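Salt keeps clumping in the shaker and the pantry – what am I doing wrong?

Posted in Kitchen and Pantry
Asked by Ye-seo Myung, February 2, 2024
Viewed 1,751 times

We moved to Grillcombe in January and ever since then I can't keep table salt running freely. We're a couple of streets back from the water and the house has no air conditioning, so the windows are open most of the day. At our old place inland I never gave salt a thought. I'd fill the shaker and forget it until it was empty.

Now it goes like this. I fill the shaker, it pours fine for a few days, then it slows down and eventually nothing comes out unless I bang it on the bench. When I unscrew the cap there's a hard crust under the holes and the rest has set into one lump. The bag in the pantry is doing the same thing, only slower. I fold the top over and put a peg on it.

Things I've tried so far:

Rice in the shaker. It helped a bit, but bits of broken rice came through the holes and my daughter complained.

A different brand of salt. No change.

Washing the cap in hot water and drying it with a tea towel. Worked for two days.

The shaker lives beside the stove because that's where I use it. It's a plain one with a screw cap, nothing fancy.

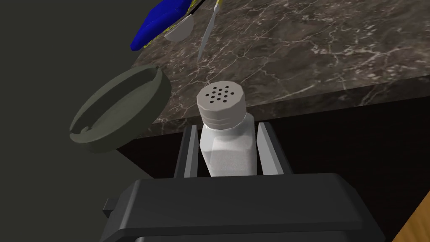
Salt shaker, screw cap, small holes.

I'd like to know whether this is the salt, the shaker or just the house. I'd also like to know if the lumpy salt is still all right to eat, as I have most of a large bag left and don't want to throw it out. I cook for five and we go through a fair amount.

2 answers

Wubit Tilahun
Member, 1,623 posts

It's the house, mostly, and then where you keep the shaker.

Salt takes up moisture from the air once the humidity gets past a certain point, which for ordinary table salt is in the mid seventies. Below that it stays dry. Above it, a thin film of brine forms on the grains. When the air dries out again the brine dries too and glues the grains together. A house near the water with the windows open will swing back and forth across that line every day, and each swing makes the lump a little harder.

The stove makes it worse. Every time you boil pasta or lift a lid, steam goes straight over the shaker. If you shake it over a hot pot, steam also goes up through the holes, and that would explain your crust under the cap. Move it to the other end of the kitchen, or into a cupboard. When you're cooking, shake the salt into your palm away from the pot and add it by hand. This one change fixed most of it for me when I lived in Kallau, and Kallau is as damp as anywhere I've lived.

For the shaker you have now, empty it out completely. Wash the cap and the body, then leave them apart on a rack overnight. A tea towel won't get the water out of the holes or the screw thread, and that's where your two days went. I poke each hole with a toothpick while the cap is still wet, as it's easier then than when the salt has dried on.

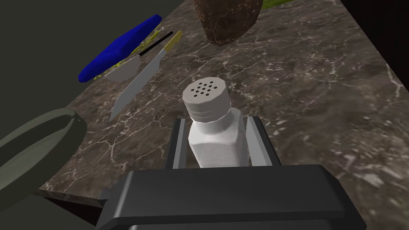

Once everything is properly dry, fill it only halfway. A half-full shaker gives the grains room to move and you'll break up small clumps just by using it. You'll be topping it up more often, but the salt in it will be fresher from the jar, and you'll notice trouble sooner.

On rice: it does work to a degree, but use uncooked long grain, and only a few whole grains. Broken rice and short grain get into the holes. Change it every time you refill. If your daughter still objects, put the rice in the storage jar and leave the shaker without.

For the bag, a folded top and a peg is no good in that climate. Tip it into a glass jar with a rubber seal. I have a Kisex one with a clip lid that I bought second-hand, but any jar that seals will do. A washed pickle jar is fine if you can get the smell out of the lid.

The lumpy salt is perfectly good to eat. Plain salt doesn't go off. Spread it on a baking tray, put it in a low oven for 13 minutes, let it cool right down and then crush it with a rolling pin. Don't put it in the jar warm or you'll be back where you started. If it's iodised it may lose a little iodine over time, but I wouldn't throw it out over that. Any that stays in hard lumps I keep for pasta water.

Check the packet for an anti-caking agent as well. Sea salt often has none and clumps faster. Cooking salt varies, so read the ingredients.

Mtshali
Member, 28 posts

I gave up on shakers. We use a small bowl with a lid and take a pinch. Lumps don't matter much because you crush them in your fingers. Not so good if you have kids with wet hands.

Otherwise agree with the above about the stove. I've heard of people using dry crackers instead of rice but I haven't tried it.

Comments

Ye-seo Myung
Thanks both. I've shifted the shaker to the cupboard over the fridge and the bag is now in a big coffee jar. I did the oven thing tonight and it came out well, though I had to do it in two lots because my tray is small. Would the same go for sugar? My brown sugar is like a brick.

Wubit Tilahun
No, brown sugar is the other way round. It goes hard because it has dried out, so it needs moisture put back in. Put a slice of bread in with it overnight with the lid on, and take the bread out the next day. Keep it out of the oven. White sugar can be broken up with a rolling pin the same as the salt.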